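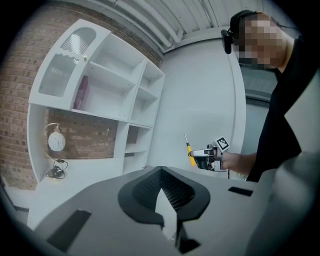

Saturday, early, coffee in hand

Writing this up while it's fresh, and partly for whoever opens the book after me at the Harkville shop. We've had the new scheduling and parts-picking system from Tivitz for 9 weeks now, and I keep meaning to put down what it has done to the days, because the weekly report only has room for the numbers.

The numbers are fine. The picker handles some 200 small orders a shift, mostly screws, hinges and knobs, and it has jammed twice on the long bags (see the Workneh bin, second row – those bags still need folding over by hand before they go in). I moved the bin down one level yesterday and will leave it there until Tuesday's delivery is through.

What I'd really like to remember is the other part. We used to spend the first hour walking the aisles with a paper list, and that was also when people talked. You'd hear that a door was hanging badly, or that somebody's shoulder was sore, or that the Jeltova order had come in short again. Now the trays are waiting when we get in, and everyone goes straight to a bench. I got through 14 repairs this week, which pleased me, and I ate lunch alone on two of the days, which pleased me a good deal less.

So we're trying a short sit-down at 10, tools on the bench, no screens. The first one ran long and wandered off into fishing, and I enjoyed it very much.

Still to do:

- ask Tivitz whether the tray order can be changed from the bench – at the moment it means a walk to the office
- relabel the yellow-handled drivers, two sizes are sharing one slot
- put the old paper lists somewhere dry, I'm not ready to throw them out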